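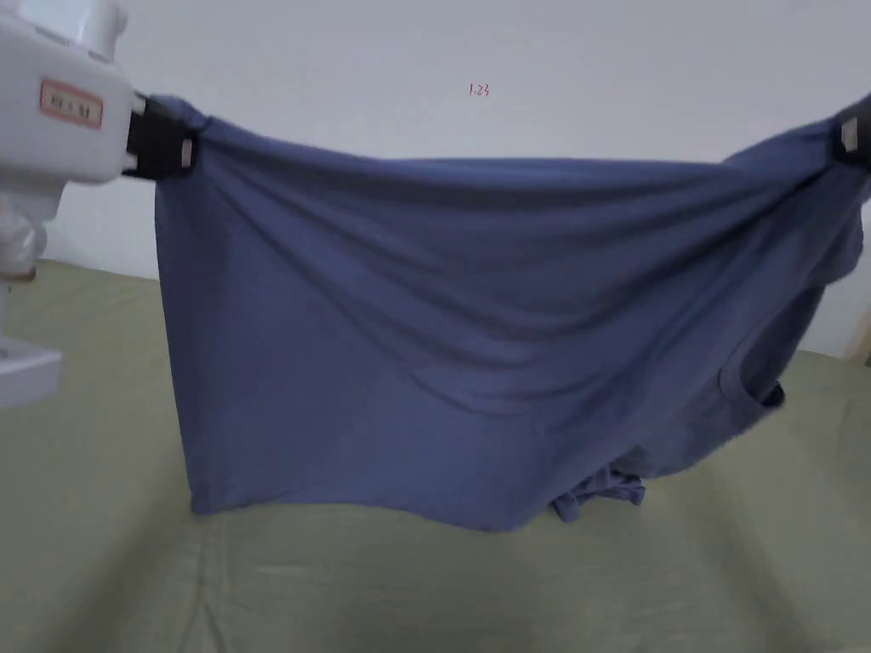

Which way should a knit T-shirt be held before folding, by the shoulders or by the hem?

By the shoulders, one hand at each end of the seam. The seam carries the load and the side edges fall straight enough to line up.

saoirse_m
Agree on the shoulders for heavy cotton. For thin jersey I use the hem. The hem is double stitched and doesn't stretch out under its own weight.

fergal_os
Disagree. Held by the hem, the sleeves swing inward and you have to lay the shirt down twice. Hold time is 2 seconds. No jersey stretches permanently in that.

saoirse_m
It does when damp. I line dry, and two of my Jilness shirts have points at the shoulders.

fergal_os
Those are clothespin marks. Different problem.

d_nichonaill
Tension matters more than which end. Pull until the top edge has a slight sag, then stop. Pulled flat, the fabric springs back when released and the creases return. Lower it hem first, let the hem touch the table, then move your hands away from you as the rest comes down.

aoife.cronin
What about large sizes? My arms run out before the shirt does.

d_nichonaill
Fold it in half lengthwise first, shoulder to shoulder, and hold the pair in one hand. Support the hem with the other.

saoirse_m
That puts a crease down the front. I would lay it face down and fold the sides in over a board. Mine is 15 inches long, from Amlow.

fergal_os
A board is fine for a stack. For one shirt it is slower.

COMMENTS (2)

Fiachra: Tried the hem-first lowering on a load of tees. Fewer wrinkles at the bottom, no change at the collar.

aoife.cronin: Half fold works. The crease shows on dark colors.

Contact | Copyright Steruten Laundry Boards | Back to top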